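Pourquoi reporte-t-on parfois une course ?

Tu as ton dossard, tes baskets sont lacées... et voilà que la course est repoussée ! À Imelden, c'est arrivé en février : 300 coureurs attendaient la course solidaire Joubert, et une tempête s'est invitée.

Le vent, c'est costaud ! Il peut arracher des branches et renverser l'arche de départ. Les organisateurs lisent donc la météo, téléphonent à la mairie, puis choisissent une nouvelle date.
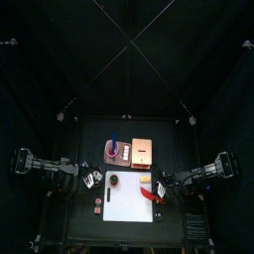
Courir pour une bonne cause, ça se prépare aussi dans l'assiette. La veille, on mange des pâtes ou du riz, et on boit de l'eau. Le matin, un fruit suffit souvent avec du pain : on sort une grande planche à découper, blanche et rectangulaire comme celle de la photo, et un adulte coupe les tranches. Miam !

Et le dossard ? Garde-le bien ! Ebbe Strömberg, qui portait le numéro 217, l'avait accroché au-dessus de son lit. Il a couru les 2 kilomètres du parcours enfants à la nouvelle date, avec 27 copains de son club.

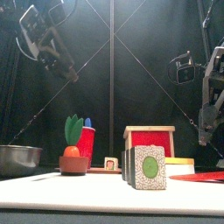

Que devient l'argent des inscriptions quand la course est reportée ?

Il reste réservé à la cause choisie, et ton inscription compte pour la nouvelle date. À Imelden, les familles qui ne pouvaient plus venir ont pu se faire rembourser.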